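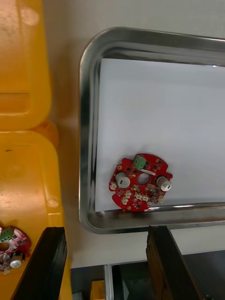

Circuit board on the lined tray, bins to the left.

Operations diary, Testow depot
September

The recovery bench opened at 7 this morning. The purpose of this entry is to record where the depot stands on mechanical handling, as the half-year report to Tundudard falls due shortly and the question of whether a machine can take over any part of the bench work will be put again. It was put in March and the answer given then was brief. A fuller one is owed.

The work itself has changed little. Boards are taken from the yellow bins and set on the tray for inspection, then sent to storage or to stripping. A new staff member is shown the task before morning tea and is generally left alone with it afterwards. The depot's written procedure runs to 8 pages, most of them concerned with labelling and with what to do when a label cannot be read. Very little of it explains how to pick up a board, and in drafting the requirements for an automated station I found this to be the largest gap. Staff have always been trusted to work that part out.

Consider a bin with boards lying against one another. A person slides a finger under the nearest edge, tilts the board and lifts. The edges are notched and there are tall parts near the centre, so a gripper has several places it might close and some of them are poor choices. Where one board overlaps its neighbour, the order of removal matters as well. I have asked that the trial notes record the position of the boards before each attempt, whatever the outcome. At present they record only the outcome, and I cannot tell from them what the machine was asked to do.

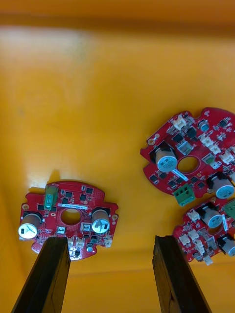
Surely the simplest course would be to stop tipping boards into bins at all, one of the afternoon shift remarked, and give every board its own slot in a rack, at which point a very ordinary machine would do. There is merit in this. I replied that the racks would have to be loaded by somebody, and the remark came back that somebody is loading the bins now. I have undertaken to price the racks with Pretorius and will note the result when it is received.

Should racks prove affordable, the case for a cheaper fixed-position machine becomes stronger and the case for the present arms somewhat weaker. The report should say so plainly. The depot's interest is in the work being done properly, and we have no stake in which apparatus does it. 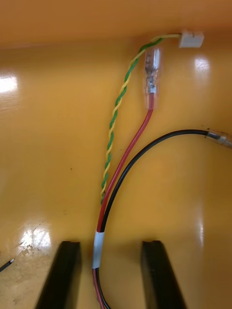

Wiring remains the part of the programme on which I am least optimistic. A board keeps its shape when it is picked up – a lead does not, and the far end may move when the near end is touched. Our own staff spend longer on leads than the procedure allows and I have not thought it right to press them. There is some help in how leads are prepared. Where a red wire and a black one have been bound together with a band of tape, as was the case today, a gripper has one bundle to approach, and a twisted pair offers much the same advantage. A heat-shrink sleeve over a solder joint is another matter, and I would not want jaws closing on one until the permitted force has been settled in writing. I have recommended that leads be left out of the next stage entirely and that connectors be considered separately at a later date.

The remaining item is reading. Labels are found at every angle and a person simply turns the board or tilts the head. Kolesix has advised that orientation should present no difficulty to its software. I have asked for that advice to be tested on our own stock, including scuffed labels, before it is relied upon. 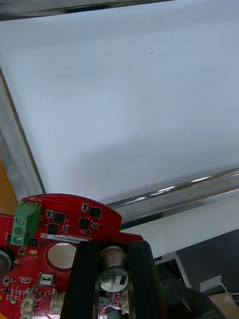 Label DRV04002ZC0076, upside down from this side.

My position for the report is therefore as follows. Lifting single boards from a bin to a tray is suitable for continued trial under supervision. Overlapping boards should be trialled and recorded separately. Leads should stay with staff. No change to rosters is proposed, and staff were told this at the afternoon meeting.

Racks: quotation outstanding.
Trial notes: revised form to be circulated.

Home Diary Notices Reports Contact

Recent entries
Bin labelling: revised procedure
Ventilation at the stripping bench
Visit to the Tundudard office
Stocktake arrangements, Testow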